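Wrist camera: fingertips in view, pose estimate drifts

Posted by Naheed Khokhar, May 27, 2019

I run visual odometry from a wrist camera on a four-finger hand with a thumb. The tracker keeps picking corners on the fingers. When the fingers close, the estimated pose slides the other way. I have 1,692 frames logged, and it happens on every grasp. Is there a fix in software, or do I have to move the camera?

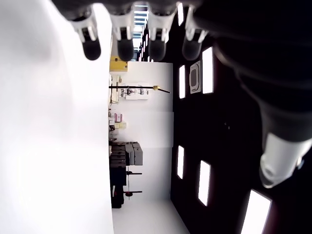 Shoaib Afridi
Mask the hand. You already have joint angles, so render the hand model into the camera view each frame and throw away any feature that lands on it. Grow the mask by 20 pixels to cover calibration error. Check your timestamps first. Ours were 13 ms late and the mask trailed behind the fingers.

Also look at exposure. Ceiling lights and a blown-out white surface leave the tracker little to work with. Lock the gain and cap features per grid cell, 300 total is plenty.

Razia Jatoi
just use the arm encoders

Yasir Gilani
Encoders are fine if the base is bolted down. If it's on a cart you still need the camera. I'd do the mask, then fuse both in a filter and reject visual updates that disagree with the arm kinematics while the fingers are moving.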